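Home | Albums | How-To | Swap List | Links

Soaking Old Postcards Off Album Pages (Without Ruining Them)

Posted 2023-05-27 by Tolera Seyoum

If you buy old postcards by the box like I do, sooner or later you're going to end up with somebody's album, and sooner or later after that you're going to find out they used glue. I got one last September at a house sale out past Zivthorpe. Lovely thing, brown cloth cover, 44 cards in it, and every single one stuck down flat to black paper. The seller thought this was a selling point! (Nothing falls out, she told me.) But I wanted the backs. The backs are where the messages are, and the postmarks, and half the time the printer's name too.

So this is how I get them off. I've done it enough now that I don't hold my breath anymore, but please practice on a card you don't care about first.

Before you get anything wet

Figure out what kind of card you've got. Printed cards from before the First World War, the kind with flat ink on plain card stock, usually take water pretty well. Real photo cards are a different animal. The picture sits in a layer of gelatin, and gelatin goes soft and sticky when it's soaked. I don't float those at all. Same goes for anything hand-colored, anything with glitter or silk on it, and anything where somebody wrote on the front in ink.

To test the ink, wet a cotton swab, squeeze it nearly dry, and touch it to a tiny spot in a corner. Wait a few seconds and look at the swab. If there's color on it, stop right there. Keep in mind you can't test the writing on the back because it's still glued down, so there's always some gamble. Old iron ink usually holds. Purple pencil doesn't - it's a dye, and it bleeds like crazy. If you can peek under a loose corner and you see purple, leave the card on the page.

Scan or photograph the whole album page too. I skipped this on my first album and I still don't know what order the cards went in.

Cutting the page apart

Don't try to soak a whole page. Cut around each card with small sharp scissors, leaving a little margin of black paper on all sides. If there are cards on both sides of the page, do one side at a time and work out which card matters more to you. On my album there was a run of seven street views of Arruda on the front of one page and some very ordinary kittens on the back. The kittens had to take their chances.

Now try going in dry. Slide a thin palette knife or a piece of dental floss under a corner and see if it wants to move. Flour paste gets brittle with age and sometimes the card just pops off with no water at all. If you feel the card stock start to split into layers, quit. 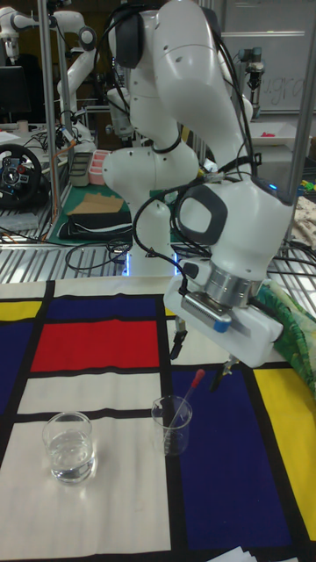
Set yourself up properly before you fill the tray, because once a card is wet you don't want to be hunting through drawers. You need a shallow tray, cool water, blotting paper, a soft brush, and a couple of flat boards. I also like a plain white towel under everything so I can see right away if color is coming out. A tablecloth like that one, with its blocks of red, blue and yellow and the thick black lines, would drive me nuts for this job - a faint pink drip would vanish on the red part, and black paper crumbs would be lost along the lines. White shows you everything. An old pillowcase is fine.

The float

Lay the piece in the water with the black paper side down and the picture side up. The idea is to let the album paper drink up the water from underneath while the front stays as dry as you can manage. Check it after seven minutes. Black album paper leaks a nasty gray-brown dye, so as soon as the water looks like weak tea, change it.

Most of mine let go somewhere between 15 and 22 minutes. You'll see the paper start to ripple away from the card. Lift the whole thing out, turn it face down on a clean blotter, and peel the paper off the card (never the card off the paper), keeping the paper low and folded back on itself. If it drags, back in the water it goes. I give up at 30 minutes. Anything that's still stuck by then was put down with something other than paste.

Once it's off, there'll be slime. Brush it away with clean water, very softly, going around any writing. Leftover paste will glue your card to the blotter, so take your time here.

Drying

Blot both sides, then put the card between two fresh blotters, between two boards, with a few heavy books on top. Change the blotters after an hour and again before bed. Leave it a couple of days. A card that comes out early will curl up like a potato chip, and then you get to do the pressing part all over again.

What was on the backs? Mostly weather and "arrived safe." But one of the Arruda cards had a whole letter squeezed in around the edges, upside down in places, and I've been picking at it with a magnifying glass ever since.

Next up I'm going to write about storage sleeves and which ones go cloudy.

Contact Tolera | Copyright 2023 | Back to top

This site uses cookies to remember your settings. By continuing to browse you agree to our use of cookies.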